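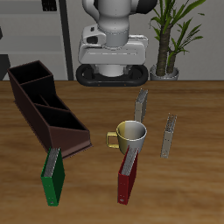 Meirion Vaughan wrote to me that his yucca got brown tips each January, and he asked if he must water it more. My answer is no, please water less.

How to water a yucca in winter

Put your finger in the soil, as deep as it goes. If you feel any damp, wait and test again on Tuesday.

When the soil is dry, give water slowly until it comes out at the bottom. After 17 minutes, empty the saucer — the roots must not stand in water.

Brown tips you can cut with clean scissors. Leave a thin brown line, do not cut into the green part.

In my flat in Endcombe the radiator is under the window, so I move the pot 2 steps away from it until spring. Feed again when you see new leaves.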